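Lotenov Facilities Desk
Ticket: Rice cooker, second floor kitchen
Category: Small appliances (other)
Status: Pending requester
Opened: 6/25/22
Site: Strickland

Reported problem

"Rice cooker is broken. Lid pops up, buttons do nothing. Urgent, lunch for 13." Opened on a Saturday, which tells you how people feel about rice at the Strickland building. Priority set to Urgent by requester. Priority set to Normal by me.

Unit details

Philips, black, touch panel, labels in Chinese. Not on the asset list. The asset list has a Flullport toaster that left the building in February and no rice cooker of any kind, so as far as Lotenov is concerned I spent my morning repairing a rumor. I did the work on the wooden table by the window, where the light is good and the glossy front shows you plenty of window and not much else.
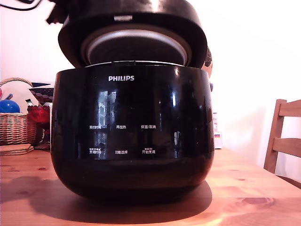
Step 1. Power

Panel dark, not one digit. Checked the wall outlet with my phone charger: fine. Checked the cord at the cooker end: pushed in most of the way. Most of the way is a popular setting in this building. Reseated it, got a beep. "Buttons do nothing" can be considered half solved at this point. Unplugged again before touching the lid.

Step 2. Lid won't stay down

Requester's method, per the ticket comments, was to "close it firmly," then "close it very firmly." Please stop doing that. Wiped the rim with a damp cloth and got a line of dried starch off it, plus a single grain of rice from the latch area that had set like grout. Closed the lid once, normally. Left it 15 minutes while I answered two other tickets. Still closed when I came back.

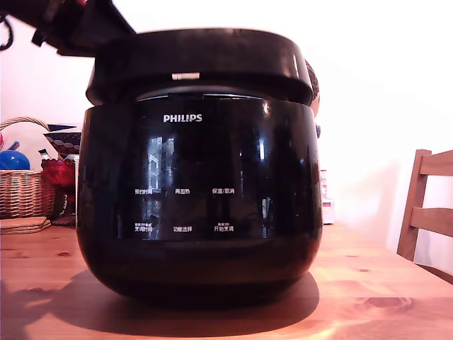
Lid down, panel off. Philips cooker, Strickland kitchen.

Step 3. Panel labels

Second half of "buttons do nothing." The panel has six labels and the requester had been pressing 保温/取消, which is keep warm/cancel. Pressing cancel on a cooker that isn't cooking gets you the result you'd expect. For the card I'm taping to the cabinet door:

Top row, left to right: preset time, reheat, keep warm/cancel
Bottom row, left to right: cooking time, function select, start cooking

Start cooking is bottom right. If you remember one thing from this ticket, make it that.

Step 4. Inner lid and steam valve

Comment added by requester while I was working: "also it spits." Opened it up again to look at the underside of the lid. The steam valve is the round fitting in the middle of the plate with the hole in it. Cleaned it with a cotton swab and warm water, then went over the dimples on the plate with a soft brush. 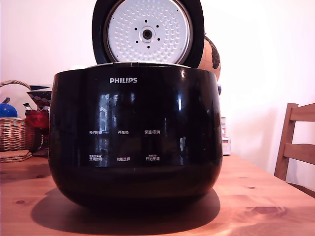 No steel wool, please, and no sending bits of it through the dishwasher to see what happens. The Jatside office tried that with theirs and we now have 11 emails on the subject.

Step 5. Test run

Plugged in, 3 cups of rice, function select, start cooking. It started. Lid stayed shut, no spitting, small amount of steam where steam belongs. Rice was okay. A little firm, but I measured the water with a coffee mug.

Outstanding

Asset tag requested. Requester to confirm the cooker works for them and to change the ticket title from "BROKEN!!!" to anything else.

Requester comment: "works now, but how do you set it for the morning"

Top left, preset time. See card. Leaving this open until Monday.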